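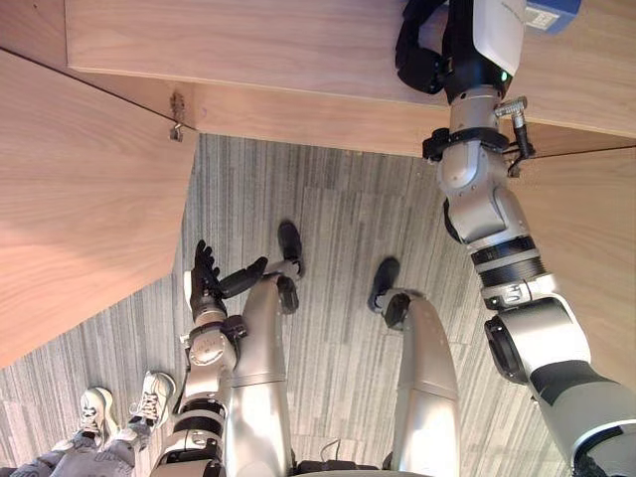 一、项目任务与范围

本报告为人形机器人台面作业课题的第二阶段成果，内容是下一学年设备购置与场地改造的计划。第一阶段完成了整机的遥操作联调，产出为控制程序和操作手册，已另行提交。本阶段不涉及控制算法，只回答三个问题：为使台面作业能够连续开展，需要买什么；按什么顺序买；在批准额度内哪些项目可以推迟。

学院给定的额度为40万元，含税，含运费，不含人员费用。执行周期为18周，从采购申请获批之日起算。超出周期未验收的项目，余款由学院收回，不结转。这一条对交货期长的部件影响很大，后文多处取舍由此而来。

整机本身不在购置范围内。课题组使用的平台为双臂双足构型，两手均为多指灵巧手，原合同由Jascombe实验中心签订，仍在保修期。计划中凡涉及对整机的改动，一律以不影响保修条款为前提，不拆壳，不更换关节，不在手臂主体上打孔。

课题组分工如下。Sherif Hegazy负责总体方案与预算表；Yesenia Yupanqui负责末端执行器及线缆；Khadija Abou Zeid负责场地与工装；Mounir Benkirane负责计算、网络与供电；Hatem Kettani负责询价、合同条款与风险表。各章由对应负责人起草，统稿时统一了术语，个别章节的详略不一致，未作强行拉平。

二、现状与问题

2.1 作业空间

现用作业区铺灰色条纹地毯，机器人双足落在地毯上，工作面为浅色木板拼接而成。右手手指可以搭到木板上沿，左手则可伸到拼角下方的空处。从头部视角向下看，木板、手臂、腿部和地面同时进入视野，手臂对板边的遮挡较为明显，右臂一侧尤其如此。

木板拼角处装有小型金属件，周围木面颜色较深、较粗糙。Khadija Abou Zeid在场地调查中把拼角列为需要改造的部位，要求新的作业台不在手部活动范围内设置外露的紧固件。灵巧手的手指外形较窄，指尖容易落入缝隙或挂住金属件的棱边，一旦电机继续给力，受损的多半是指端而不是木板。

工作面上允许放置的物品目前没有规定。小盒、工具、标签纸等物件放在板边，会占用手部的接触位置。新方案在台面上划定物料区，物料区与手部支撑区分开。

2.2 末端与线缆

右腕附近有接插件向外侧伸出，带一段短线，插头为滚花外壳。这种布置便于插拔，但凸出于手臂轮廓之外。当手臂沿板边平移时，凸出部分与台面之间的间隙取决于肘部姿态，规划程序现在使用的碰撞模型只包含手臂外壳，没有包含接插件。

Yesenia Yupanqui提出两种处理办法。其一是在碰撞模型中增加一个包络体，不花钱，代价是可达范围变小；其二是改用弯头转接线束并加装可拆护套。前者已列入软件任务，后者列入本次采购，两者不互相替代。

手部没有备件是更大的问题。任何一只灵巧手返修，整套双手任务都要停下来。供应商给出的返修时长与执行周期相比不算短，而且不含往返运输。课题组认为，备件是本次计划中唯一不能推迟的采购项。

2.3 地面与走线

地毯对双足平台有两方面影响。一是足底接触不均匀，绒面在受力后会有微小下沉，站姿标定结果随落脚位置变化；二是线缆在地毯上不易看清，尤其是黑色细线。靠近机体底部的地面有走线时，人员靠近操作容易踩到或带动线缆。

作业时有人员站在机器人身侧，位置由操作员自行掌握，地面上没有站位标识。新方案要求站位固定，并且线缆不得穿过站位与机体之间的通道。

2.4 吊护

课题组没有专用吊护架。Jascombe实验中心的吊架为共用设备，需提前预约，横梁跨度按另一台设备设计，吊点在机体前倾时会偏向背侧。上身前倾去够台面是本课题的常用姿态，因此不适合长期借用。

三、需求分析

3.1 任务清单

采购计划以任务为起点。下一学年安排的任务分为三类：板件扶持与对位；板边小件拿取；双手协同的连接件装配。前两类可以用现有手部完成，第三类对手指磨损较大，且需要工装夹持。

板件扶持与对位要求一只手施加稳定压力，另一只手在附近进行微调。支撑手的手指长时间受力，发热和减速器回差是主要关注点。任务要求单次受力时间有上限，上限值由手部厂商提供，写入操作手册，不由课题组自行试探。

板边小件拿取要求视野不被前臂长时间遮挡。头部视角在这类任务中不够用，需要补充侧面视角。侧面视角所用的相机由课题组从原有器材中调配，不占用本次额度，但支架需要计入作业台预算。

双手协同装配对定位重复性要求最高。地面、台面、站姿三者的误差会叠加，因此地面改造与作业台应在同一批次完成，分开实施会造成重复标定。

3.2 需求分级

需求分为三级。一级为缺少则任务不能开展；二级为缺少则任务可以开展，但效率或安全裕度不足；三级为改善性需求。

一级：灵巧手备件；吊护架；作业台。
二级：腕部线束与护套；硬质地面；备用电池；计算与网络设备；延长维保。
三级：第二套作业台；可升降台面；手部触觉模块。

三级需求全部不列入本次预算。其中触觉模块曾在初稿中被列为二级，讨论后降级。理由是该模块需要更换指端外壳，与保修条款的关系尚不清楚，厂商的书面答复也没有给出明确结论。

四、方案与选型

4.1 灵巧手备件

候选来源有两家。Skeketti为原厂配套供应商，提供与现有手部同型号的整手，到货即可安装，固件与主控匹配。Grirkine提供兼容腕部接口的替代型号，报价较低，指数和关节排布与现有手部有差异。

比较结果倾向于Skeketti。价格差距不足以抵消以下工作量：重新标定手眼关系，重写抓取姿态库，修改碰撞模型，以及双手型号不一致时的任务分配。Grirkine的型号若成对更换，尚可考虑，单只作为备件则不合适。

备件数量经过反复讨论。左右手不能通用，只备一只等于赌故障出现在哪一侧。Sherif Hegazy最初的预算表只列右手，依据是右手承担的支撑任务较多；Yesenia Yupanqui认为左手伸向拼角下方的动作更容易发生刮碰，磨损原因不同，但停机后果相同。最终方案为左右各备一只，共2只，列支18万元，占用了最大的一笔额度。

合同中要求写明：出厂日期、固件版本、随附线束型号、库存存放条件、开箱后质保起算时间。最后一项容易被忽略。备件可能在柜中存放很久才上机，若质保从发货日起算，实际使用时可能已经过期。Hatem Kettani在询价函中要求从首次上电起算，Skeketti同意从签收之日起算，并附加一次免费检测。课题组接受该条件。

4.2 腕部线束与护套

采购弯头转接线束、可拆护套及备用接插件，列支2万元。护套应满足以下要求：

- 不用工具可拆下，以便检查指示灯和插头状态；
- 不遮挡腕部模块上的状态指示灯；
- 表面无织物，避免在板边挂住；
- 内部留出线缆弯曲余量，弯曲半径按线束厂家给定的最小值加裕度；
- 颜色与手指不同，便于在头部视角中区分。

指示灯一条是操作员提出的。右腕模块的绿色指示灯在下缘附近，位置较低，整圈护套会把它盖住，因此选用开口式护套，开口朝向下缘。

线束更换由Skeketti的技术人员首次安装，之后由课题组自行维护。首次安装的记录单应留存，作为保修依据。

4.3 吊护架

吊护架列支3万元，选用带锁止脚轮的框架式结构，横梁可前后移动。技术要求中最重要的是横梁行程应覆盖机体从直立到前倾够取台面远端的全部范围，吊带在正常作业时保持松弛，不承担体重，也不影响姿态控制。

框架立柱不得进入两臂外展范围。标准产品的立柱间距大多能满足直臂下垂的情况，手臂向外展开时则不一定。询价时应附上两臂外展的包络图，由供应商签字确认。承载能力按整机质量乘以动载系数核算，系数由供应商提供依据，课题组复核。

坐姿或屈腿放置时，腿部向前伸出，占地比直立时长。框架底梁若从前方横穿，会与足部干涉。因此底梁采用后方连接，前方敞开。这一要求在第一版图纸中没有体现，Khadija Abou Zeid在地面放样时发现后补入。

4.4 作业台

作业台列支3万元，含侧面相机支架。现有木板不作废，拆下后用作板件扶持任务的试件。新台面的要求如下：

台面边缘倒圆，手部活动范围内无外露紧固件。拼缝用背面连接，正面平齐。台面颜色选浅色哑光，与黑色手指保持足够反差，同时减少强反光对视觉标定的干扰。机体手臂表面为银色和白色，高光难以避免，台面不应再增加反光源。

台面下方保持敞开，不设横撑。机器人腿部在某些姿态下会伸到台面下方，膝部与足尖需要空间。台面与支腿的连接允许调整高度，用垫块分级调整即可，不采用电动升降。电动升降列为三级需求，原因是升降机构的间隙会带来额外晃动，而且需要单独的急停联锁。

台面预留工装孔阵，孔距与课题组现有夹具一致。孔阵不延伸到前缘支撑区，支撑区为完整平面。物料区在台面另一侧，用浅槽与支撑区分隔。浅槽的作用是让小盒一类物品不易滑入手部接触区，槽深以不影响擦拭为限。

4.5 硬质地面

硬质地面列支2万元，采用可拼接的硬质底板加薄层防滑面，直接铺设在现有地毯上，不破坏原有地面，场地归还时可以恢复。Tapia报告厅侧厅曾被作为备选场地，该处原为硬地，但进出须经过公共走廊，设备无法夜间留置，故不采用。

地毯上铺硬板存在整体浮动的风险。Mounir Benkirane建议先做小面积试铺，在静态站立和上身前倾两种工况下测量板面倾角变化，合格后再订全部数量。试铺用料从该项额度中支出。若试铺不合格，改为局部揭开地毯，费用由预备金补足，同时需要Jascombe实验中心书面同意。

走线槽与地面同时铺设，位置在机体后方。机体底部引出的线缆应在最短距离内入槽。地面标识包括：落脚区、操作员站位、急停按钮位置、禁止放物区。标识用耐磨贴膜，不用地漆。

4.6 计算与网络

列支3万元。包括一台用于轨迹规划与数据处理的工作站，以及独立交换机和成品网线。机载计算不作改动。工作站的选择以内存和存储为先，显卡沿用课题组已有的旧卡，待后续经费再更新。

网络方面，控制链路与数据链路分开布线。数据上传高峰会造成控制指令抖动，第一阶段已有记录。无线链路只作为备用，不用于双手协同装配任务。

4.7 备用电池与供电

列支3万元。电池须为原厂件，随附运输鉴定文件。充电位置设在作业区外，旁边不得堆放木料和包装。电池存放与充电由专人登记，登记表与设备柜钥匙同处存放。

电池受航空运输限制，交货方式通常为陆运，周期不易控制，应在获批后首批下单，不等待其他项目一同合并。

4.8 延长维保

列支3万元。整机现有保修期不能覆盖整个下一学年，延长部分只买关节与机载计算两个模块，不买全包。外壳和足底护垫等易耗件单独采购更便宜，按需从实验中心日常经费列支。

五、预算汇总

单位均为万元。

灵巧手备件（左右各一）：18
吊护架：3
腕部线束与护套：2
作业台及相机支架：3
硬质地面与走线：2
计算与网络：3
备用电池：3
延长维保：3
预备金：3
合计：40

预算表已按含税到货价编制。汇率浮动只影响灵巧手备件一项，Hatem Kettani在询价时要求Skeketti以人民币锁价，报价有效期须覆盖审批时间。若锁价不成，差额由预备金承担；预备金不足时，先削减延长维保，再削减计算与网络，不削减吊护架。

预备金的使用须由Sherif Hegazy与Hatem Kettani共同签字。用于地面整改和汇率差额之外的支出，应先提交说明。未动用部分在执行周期结束时退回学院，不用于临时增购三级需求中的项目。

六、进度安排

进度按批次而不是按负责人划分。批次之间允许重叠，验收不允许重叠，同一时段只验收一类设备。

第一批为长交期项目：灵巧手备件、备用电池、延长维保合同。获批后立即下单。灵巧手的交期在询价阶段给出的是范围值，计划中按上限取用。

第二批为场地项目：试铺底板、正式铺设、走线、作业台、吊护架。先地面，后台架，最后吊护架。吊护架进场前需要再次复核底梁与落脚区的关系。铺设安排在周日进行，其余时间该区域与其他课题组共用，搬运和裁板会影响他人。

第三批为配套项目：腕部线束、护套、工作站、网络。线束安装要求Skeketti人员到场，应与灵巧手备件的开箱检测合并为一次上门，节省差旅费用。

4月以前应完成全部询价和三方比价材料的归档。学院在学期末集中审批，错过后只能排到下一轮，执行周期将与假期重叠，供应商和场地两边都难以配合。

七、验收要求

7.1 灵巧手备件

开箱后检查外观、序列号、固件版本和随附文件。逐指进行空载开合，记录各关节行程。之后换装到机体上，运行与现用手部相同的自检程序，比较电流曲线。验收完成后拆下，按厂商要求封存，柜内放置干燥剂。封存前记录换装所用时间和工具，作为故障替换预案的依据。

7.2 吊护架与地面

吊护架用配重试验，不用整机试验。配重通过后，再悬挂整机，在断电状态下缓慢移动横梁，确认吊带不与头部和手臂刮擦。地面验收包括板缝高差、整体浮动和走线槽盖板强度。落脚区内不允许有板缝，铺设前应排版。

7.3 作业台

作业台验收以手部接触为主。先由人员戴手套沿全部边缘触摸，检查毛刺和棱角，再由机器人以低速执行板边扶持动作。右手沿前缘移动时，重点观察腕部外侧接插件与台面之间的间隙；左手下探时，重点观察拇指与支腿的间隙。低速运行期间，操作员站在标识位置，急停手持。

7.4 线束与护套

手臂在全部常用姿态间往返，检查线缆有无拉紧、扭转和夹压。护套拆装由未参与设计的成员操作，说明书只提供一页，能独立完成即为合格。

7.5 计算、网络与电池

工作站和网络连续运行，记录控制链路延迟分布，并与第一阶段数据比较。电池按厂商流程充放，核对标称容量，出现外壳变形或接口松动的一律退换。

八、主要风险

（1）灵巧手交期延误。影响第三类任务，前两类任务可以照常开展。措施为合同写入延误通知义务，延误期间请Skeketti提供借用件。借用件条款已口头提出，尚未落实到文本。

（2）试铺不合格。影响作业台与吊护架进场，整个第二批顺延。措施见4.5。该风险应尽早暴露，因此试铺不等待正式合同，用样板先行。

（3）碰撞模型更新滞后。硬件已更换而模型仍为旧版，会造成规划轨迹与实际间隙不符。措施为硬件变更单上增加一栏“模型版本”，未填写者不得上电运行。护套加装后，腕部包络变大，原有部分姿态可能不可达，任务脚本需要重新检查。

（4）保修争议。措施为所有安装留存记录，涉及腕部的改动事先取得书面答复。

（5）人员变动。部分成员将在执行周期内进入毕业论文阶段。各章负责人应指定接手人，询价邮件统一抄送课题组公共邮箱，不在个人邮箱中保存唯一副本。

九、未决事项

Grirkine在比价结束后重新提交了一份成对更换的报价，价格有所下降，但没有附固件接口文档。课题组不改变本次推荐结论，将该报价作为附件留存，供后续整机更新时参考。

落脚区尺寸尚未最终确定。站立作业与屈腿放置所需面积不同，前者紧凑，后者较长。Khadija Abou Zeid倾向于按较长者统一铺设，Mounir Benkirane提出这样会压缩操作员站位。目前按较长者绘图，待试铺时由操作员实际站位复核后修改。

侧面相机支架安装在台面还是安装在吊护架立柱上，尚有分歧。装在台面则随台面振动，装在立柱则每次移动吊架后需重新标定。预算暂列在作业台项下，金额不受影响。

现有木板转作试件之前，应拆除拼角金属件，并对周围粗糙部分进行打磨。此项由课题组自行完成，不列支。

附件目录

附件A 询价函及各方答复
附件B 两臂外展包络图与吊护架底梁布置图
附件C 作业区放样图（含落脚区长、短两种方案）
附件D 腕部接插件包络体参数
附件E 验收记录表空白样式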